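Drindar gripper trials, tabletop kitchen set
Clem Merrick
26 April 2021

This folder holds the recordings and notes from our comparison of two grippers on one arm. The task is the same throughout: pick up an item of toy food or kitchenware from a white table and put it somewhere else. We wanted to know which gripper to keep on the arm for the longer Zelovari work, and whether the overhead camera alone was enough to judge a grasp.

## What is in the folder

- `episodes/` - 3514 attempts, one folder each, with joint positions, gripper opening and overhead video
- `labels.csv` - one row per attempt: item, gripper, start pose, result
- `calib/` - camera calibration, redone in November after the mount was changed
- `notes/` - plain text, written at the table, not tidied

Attempts that were stopped by hand are kept and labelled `stopped`. There are 118 of them. Leave them out if you are working out success rates.

## Grippers

The Ambaye is a two-finger linkage gripper and was used for most of the attempts. The Astutum has softer pads and a shorter stroke. It was fitted for 500 attempts and then taken off again, as changing over meant re-running the wrist calibration each time. The two sets are therefore not the same size, and the Astutum set has fewer start poses.

Both were run from the same controller at the same speed limit. Grip force was set to 80 on the controller's own scale - this is not newtons, and the scale differs between the two grippers, so please don't compare the force columns directly.

## Labels

`result` is one of `placed`, `dropped`, `missed` or `stopped`. An item that was lifted and then slipped counts as `dropped`, even if it landed in the right place. Labels were made from the video by one person and have not been checked by a second.

## Camera

The overhead view has one weakness. When the arm is low, the wrist hides the fingers and you cannot see contact.

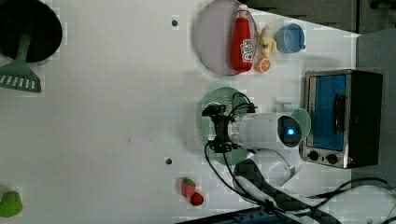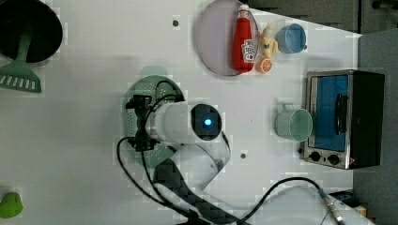 Start poses were not evenly spread over the table, and anyone training on this should weight for it. Items near the far side tend to be close together, so a miss on one often becomes a push on its neighbour. The ketchup bottle lying on the pale plate, with the orange piece close by it, is the sort of layout where the finger width matters, and the notes list these attempts under `crowded`. Cups on their sides are labelled `cup_side` whichever way the opening faces. For the direction, use the `yaw` column, but treat it as missing where it reads exactly zero.

## Known problems

- Gripper opening lags the video slightly in the earliest episodes.
- Some file names still say `zelo_test`. They are normal episodes.
- Green items on green plates were often mislabelled in the first pass. We fixed those we found.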